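Visit to the Sandgate Packing Rooms
Report to members of the Drakirell Trade Studies Circle

The Circle's winter visit took place on a Friday in February, when 25 members travelled to the packing rooms at Sandgate. Members were received at the side entrance at 10 am and shown first to the goods-in area, where outer cartons are stored flat on shelving until required. The site holds 1,470 carton patterns on its register. Many of these are now used only for repeat orders from long-standing customers.

Our host for the morning was Zerrin Çetinkaya. She explained that the present rooms were taken over from a bookbinding firm, and that the old guillotine pit, now boarded over, still determines where the heavier benches may stand. Members with an interest in the building were given a plan of the ground floor, copies of which may be borrowed from the Circle's library.

The wrapping session

The party then moved to the bench area for the session on wrapping and closing. The subject was the treatment of white goods in the older sense of the term – pale items on which a scuff or a fingermark is readily seen. Attention was drawn to straight edges and corners, where wear in transit tends to begin, and to the way a thin covering gathers into folds if it is drawn too tightly beneath an edge.

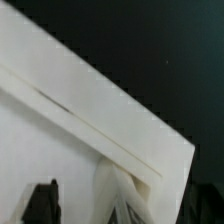

Yuzhen Wan remarked that the corners deserved more time than they were given, and that at Xia the rule had always been to finish a corner before touching the long side. She added that a badly made fold could be felt with the thumb well before it could be seen. Ms Çetinkaya replied that practice at Sandgate differed by product, but agreed that the long side was often hurried. A short discussion followed on the merits of paper interleaving, on which opinion in the party was divided.

Questions were also put on lighting. The black table top is favoured for pale items, as stray fibres and trimmings show up well against it, and the green cloth hung behind gives the eye a plain ground on which to rest.

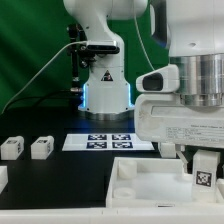 Members were reminded that the cloth must be taken down and shaken out at intervals, dust being the chief complaint received from customers of the Zanau range. The works had tried a painted screen for one season and returned to fabric, which had proved cheaper to replace. Junhao Wan asked whether the creases were a nuisance. It was confirmed that they were tolerated, and that ironing had been abandoned at an early stage.

The session closed with a talk on returned goods. Of the 5 sample cartons laid out for us in the adjoining room, 2 had come back with damage to the contents and none to the outer box – a point which several members noted with interest.
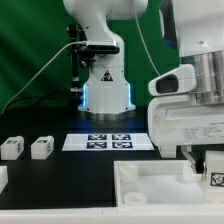
Arrangements and thanks

Luncheon was taken in the works canteen. Parking at Sandgate is limited, and members planning a private visit are advised to use the station and walk by way of the canal path, which was muddy on the day.

The Circle records its thanks to Ms Çetinkaya, and to Birdie Villanueva for arranging the coach. Wenjie Dong has kindly offered to collate members' notes, which should reach him by the end of the month. Two umbrellas and a grey scarf were left on the coach and may be claimed at the next meeting.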